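Valthorpe publishes gripper trial results, and tells buyers to read them carefully

April

Valthorpe, the independent test workshop for small automation firms, has finished its side-by-side trial of two hand-held gripper tools, the Vomero and the Ceria. The full results are free to download. They do not support most of what has been said about either product.

Both tools are sold as a cheap way to record how a person picks things up, so that a robot arm can later be taught to do the same. Both makers speak of "human-level" handling. Valthorpe asked each of them what that meant and how it had been measured. One sent a brochure. The other has yet to reply.

The trial covered 1,556 picks of 17 household items, among them bowls, mugs, spoons and a folded tea towel. Of these, 1,099 met the workshop's standard for a clean pick: lifted, held and put down again without a slip or a second try. Glazed crockery gave the most trouble on both tools, and a fresh set of finger pads did not do as much for the score as the sales material would lead a buyer to expect. 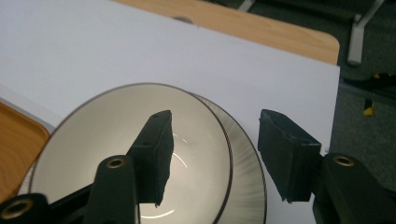

Foam-covered finger pads, still open, at a white ceramic bowl during the gripper trial.

"We were told that the pads would grip anything," said Atieno Ndung'u, who ran the trial. "Anything is a big word. Give me a shiny bowl with a curved side and I'll show you where it stops being true. I'd also like to know why pad wear is left out of both spec sheets, when the pads are the part that touches the object."

Ms Ndung'u was no kinder about the cameras. Footage from a tool held in the hand looks convincing, she said, and it is easy to take a tidy video for a tidy result. Valthorpe scored every pick by hand from the bench and used the video only to settle disputes.

The workshop is not naming a winner. The gap between the two tools was smaller than the gap between a practised user and a new one, and Valthorpe does not think a trial of this size can say more than that. Nor did it test either tool with the finger pads sold by Đàm, which several readers had asked for. Those will be tried next, with nearly 100 picks per item.

The report includes the scoring sheet, the item list and the failed picks. Valthorpe took no payment from the makers and bought both tools at full price.

Press contact: Atieno Ndung'u, Valthorpe trials desk

ENDS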